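Kamia fold planner, README

Kamia picks where to grab a piece of cloth and where to put it down. It does nothing else, a fact users keep reporting as a bug. Motion comes from Riis, which you need to install first. Grasp labels come from Zasach, which installs itself whether you like it or not.

Quick start

Run kamia calibrate, then kamia plan --dry. Read the output before you drop the --dry flag. The wrist camera must be publishing before the planner starts, or it will wait forever with perfect manners.
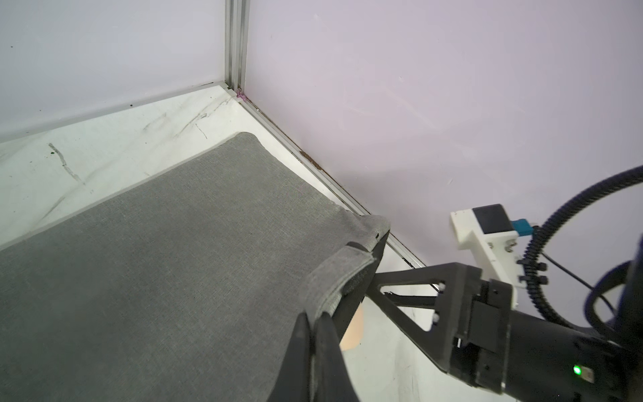
The edge detector wants a single layer and gets confused by doubled fabric. If it returns two edges stacked on top of each other, raise layer_gap to 2 and try again. Plain gray cloth on a white floor is the easy case. Stripes are a research problem, and we wish you luck.

Data

The Busley set has 1124 episodes, of which 723 carry grasp labels. The rest are fine for pretraining — or for building character. Planning times out after 300 ms and falls back to the last good grasp, even if the cloth has since moved.

Known issues

Restarting Riis in the middle of a plan leaves the gripper closed. Run kamia release.
The config parser accepts tabs and then ignores them.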